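Workshop tips: getting cleaner pick-and-place data at the kitchen table

Most of the trouble we have with grasping software at Farndale starts well before the training run. These are the habits that have saved us the most time on the Pakarano packing task, where packets and sweets go into a divided box. They should suit any small job done with a hand-held gripper.

Check the clocks first. Camera and finger-width readings must share one time source. If the jaws close in the log 2 frames before they close in the video, the policy learns to let go early. Tap the jaws shut three times at the start of each session and line up the spikes.

Fix the names of things before you label. We lost an afternoon to "packet", "pack" and "bag" being treated as three classes. Keep one plain text list and make the labelling tool refuse anything else.

Leave the background busy. A detector trained on a bare worktop will pick up printed shapes as objects the first time it meets a patterned cloth. Mix in a few awkward surfaces from the start.

Cut out the dead time. Bilasus, our trimming script, drops any stretch where the gripper hasn't moved for 11 frames, except when the jaws are closed. Keep those — a steady hold is part of the task.

Shiny wrappers upset depth estimates. Mask out depth over foil and let the colour image do the work. Turning the main light off and using daylight helps too.

Plan the drop as well as the grasp. Give the planner a point above the box rim that it must pass through before it comes down, and set it by the tallest item you expect to carry. A soft packet hangs below the jaws, so add its length to the clearance.

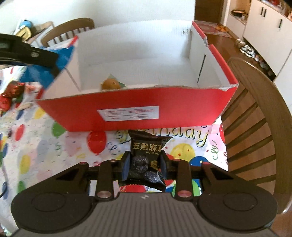
For a box with a partition, store each compartment as its own target. One target for the whole box puts the average landing point on top of the divider.

Keep a small test set and never train on it. Ours is 400 clips out of 3,540, picked by session so that no table layout turns up on both sides.

Write down the version of everything. Prosser, the replay tool, changed its default smoothing in March and our older results stopped matching. A one-line note in each session folder would have told us why.

Back up before you trim.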